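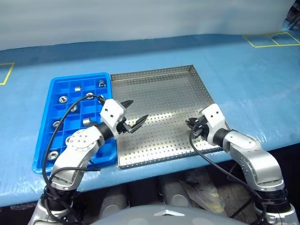
A PLACE FOR EVERY NUT

There is a particular pleasure in a sorting tray. Anyone who has ever kept screws in a coffee can, and tipped the whole lot onto newspaper to find one, will know what I mean! Give each small part a square of its own and suddenly you can see what you have.

My own conversion came in the parts room at Botha, a repair shop in Candcombe that keeps 3,083 kinds of fittings on its shelves. I went to write about old pumps and came home talking about trays (my family has been very patient).

The blue plastic kind is the one I love best. It's bright, it's cheap, and silver metal shows up against it beautifully. Short cylinders, round nuts, a little block: drop them in their squares and they stop rolling. Thin raised walls are all it takes. I leave plenty of squares free, too, so there's room to shuffle things when a stray turns up in a coat pocket.

Then there's its partner, the perforated steel tray. Cooks have had these forever, and I can't think why it took me so long to bring one to the bench. Mine came from Tevell, the kitchen supply place on the Sellside road, and it has had roughly 200 outings since July. Rinse a handful of greasy nuts, tip them in, let them drain through the holes. The low sides keep everything in, and you can carry the lot to the sink in one go. 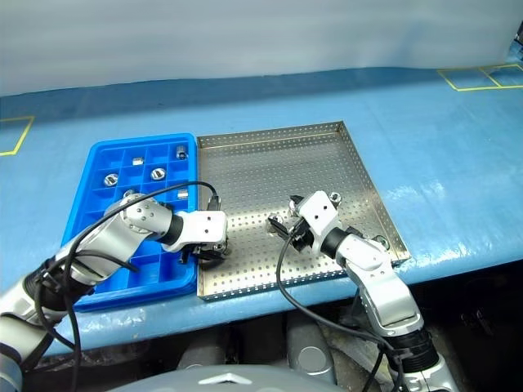 Blue for sorting, steel for what comes next: the two trays side by side, with a small nut on the perforated floor.

Set the pair right up against each other, edges touching. It shortens the trip from one to the other, and a dropped nut has less bare table to run across. A smooth sheet over the bench is lovely for wiping down, and yellow tape makes a fine border for jobs in progress. I marked out a corner of my own bench that way and have since spread to the windowsill.

My latest batch was 95 pieces from a box of bicycle bits, and it took 20 minutes with the radio on. I'm already eyeing the drawer under the stairs.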